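What's in a surname, part two

So I promised in July that I'd come back to the surname business, and then I didn't, and three of you have written to ask (one of you twice, hello Auntie). Sorry! I've been buried in photocopies.

For anyone who missed the first bit: my mother's side are Chidiacs, my father's side are Semaans, and I married a Jireš, so our kitchen noticeboard looks like the arrivals hall of a medium-sized airport. My uncle Marwan has been working on the Chidiac tree since before I was born. He has it on the back of a roll of wallpaper, which he unrolls down the hallway at Christmas, and you have to walk along the skirting board in your socks to get to the loo.

Last time I said that Chidiac is usually explained as coming from an old Syriac word for a deacon, and I got a long email about it from Nabil Haddad, who was at school with my cousin Rami. Nabil's point was that the first half of the name (the "chidi" or "shidi" bit) is much harder to explain than people let on, and that the deacon story leans almost entirely on the ending. Fair enough. I've read what I can get hold of, which isn't much as I don't read Syriac and my Arabic is what Rami calls "restaurant Arabic", and I've come away thinking the church explanation is the likeliest but I wouldn't bet the house on it.

Nabil can afford to be picky, of course, as he has the easiest surname in the whole region. Haddad is smith. That's it, that's the entire etymology, you can go home. He's got cousins by meaning all over the place: Smith, Schmidt, Kovács, Kowalski, Lefebvre, Ferraro. I do envy people with a trade name. You know somebody in the family once had a forge and a bad back.

Semaan is a nice one too. It's the local form of Simon, going back to the Hebrew Shimon, which is normally linked with the verb "to hear". My grandfather Issa Semaan was deaf as a post from his fifties onwards and thought this was the funniest thing he'd ever been told. He also had Issa, which is Jesus, so between the two names he was rather well covered. He spelt Semaan with two As in the middle. His brother spelt it with one. Their sister, when she moved, was written down as Simon by somebody in an office and simply stayed Simon, and her grandchildren are Simons to this day and have no idea they're related to half of us.

Which brings me to spelling, because it's the thing I've spent most time on since July. I started making a list of every version of Chidiac I could find in our own family papers. Baptism certificates, ship lists, a library card, the lot. I found 15! Chidiac, Chidiak, Shidiac, Shidyaq, Chediac, Chidiack with a totally needless K, and on one rent book a Mr Chowdary, who I'm fairly sure was my great-uncle and a very tired landlord. The Ch versions come by way of French, where Ch is the sound English people write as Sh. So my English teachers, all of them, called me "Chiddy-ack" as in cheddar, and my French penfriend got it right first time without ever having met me.

Rami has gone the other way and uses Shidiac at work, as he got sick of correcting people on the phone. Uncle Marwan isn't speaking to him about it. (He is speaking to him about everything else.)

Now, my husband's lot. Marek's surname, Jireš, belongs to the big heap of Czech names that grew out of Jiří, or George. Czech does this wonderful thing where it takes the front of a first name, saws off the rest and sticks on a new ending, so you get whole litters of surnames from a single saint. George himself is Greek, from the words for earth and work, so a farmer, more or less. I told Marek he was a farmer and he looked at our one tomato plant and said nothing.

The little hook on the š gets lost constantly. I am Jires on my bank card, Jireš on my marriage certificate, and on one parcel I was JIRE?, with a question mark, as if the courier had lost confidence halfway through.

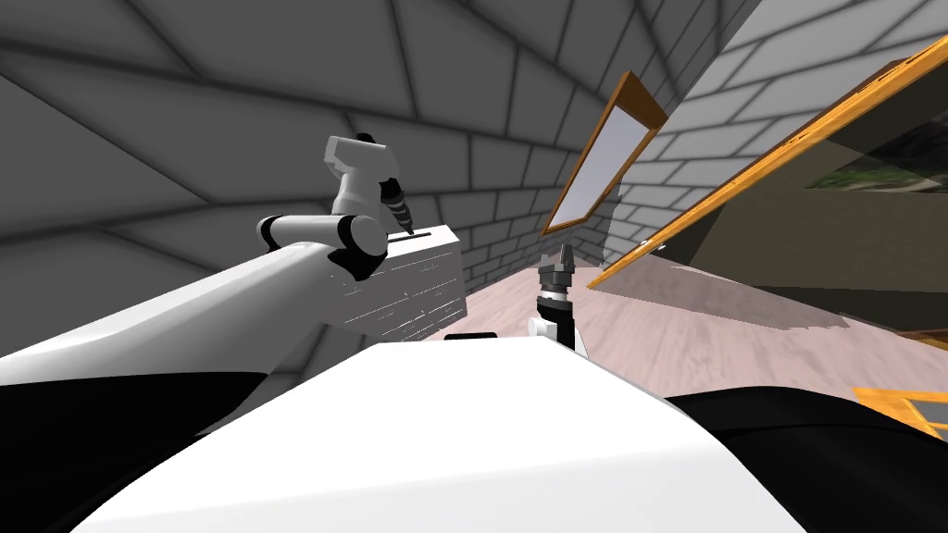 Anyway, the place names. I'd meant to keep this to people but I got pulled sideways, as usual. Loads of surnames are just "the bloke from over there", and if you can't find "over there" on a map you're stuck. Marek's grandmother was a Dresau before she married, and we'd always assumed it was a village. I spent most of a wet Sunday looking through old gazetteers and I can't find one. There are plenty of names ending in -au in the German-speaking bits, some of them from a word for a water meadow and some of them Slavic names that have been tidied up by a German clerk, and Dresau could be either kind or neither. If you've ever seen it on a signpost, please, please write to me.

Sorkstead is the same trouble in English clothing. It's the maiden name of Marek's brother's wife, and the second half is no bother at all, as "stead" is just a place, a site, a farm. The Sork, though! I've tried it as a person's name, I've tried it as a stream, I've tried it as a mishearing of "south". Her dad thinks it was made up by an ancestor who owed money. I've put that down in pencil.

And then Vurkis, which a reader sent in and which has beaten me completely. She says the family came through the Baltic ports and that there was a longer version once. The -is looks Lithuanian or Latvian to me, but that's me squinting at an ending again, and Nabil has already told me off for that. I've asked her for the oldest document she's got, and whether anyone in the family remembers how the great-grandparents said it out loud. Do ask that question if you've still got someone to ask, by the way. I never got Grandad to say Semaan into a tape recorder and I could kick myself.

Next time I want to do first names that got turned into surnames and then back into first names again, as there are two in Marek's family and Uncle Marwan has opinions. He's bringing the wallpaper round in a fortnight, so I need to clear the hall and find somewhere else for the bikes.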